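Übersicht Inhalt Dateien Änderungen Kontakt

# Tendelmont - Geschirr auf Tuch

Teilbestand der Sammlung Graltden. Stand: März 2023. Pflege: Birutė Adomaitis.

## Gegenstand

Der Teilbestand umfasst 598 Aufnahmen von Tellern, einem kleinen Abtropfständer aus hellem Holz und einem runden Flechtkorb mit durchbrochenem Rand. Untergrund ist ein grünes Tuch in Falten. Erfasst sind zwei Ablageorte: Ständer und Korb.

## Aufteilung

- `ablage/` - 598 Aufnahmen, davon 176 mit geprüfter Beschriftung
- `listen/` - Zuordnung Aufnahme zu Ablageort, CSV, UTF-8
- `pruefung/` - 20 Aufnahmen mit abweichender Zweitbeschriftung

Teller am Ständer, Teller am Korb, beide Ablageorte belegt: 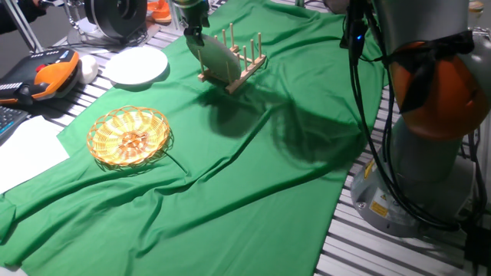
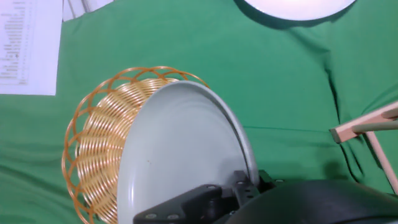
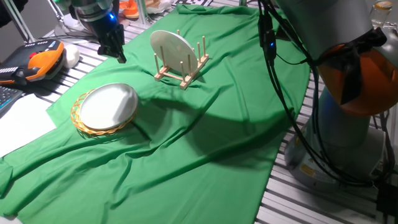 **Wann gilt ein Teller als abgelegt?**
Sobald er ohne Halt von außen im Ständer steht oder im Korb liegt. Ein Teller, der noch gehalten wird, erhält den Wert `in_bewegung`, auch wenn sein Rand den Ablageort bereits berührt.

## Beschriftung

Felder je Teller: `ort` (staender, korb, tuch), `lage` (stehend, liegend, schraeg), `zustand` (abgelegt, in_bewegung). Der Korb wird einheitlich als `korb` geführt - auch dort, wo er flach wie ein Untersetzer wirkt. Farbangaben zu den Tellern fehlen: Weiß und Hellgrau ließen sich je nach Licht nicht zuverlässig trennen.

## Bekannte Mängel

- Falten im Tuch verdecken in 10 Aufnahmen den unteren Korbrand.
- Die Stäbe des Ständers sind nicht einzeln beschriftet.
- Die Spalte `lage` wurde im Mai neu vergeben. Ältere Listen aus Cuadros sind damit nicht kompatibel.

## Änderungen

1.1 - Wert `schraeg` ergänzt, Dubletten entfernt
1.0 - Erste Fassung, übernommen aus Grastia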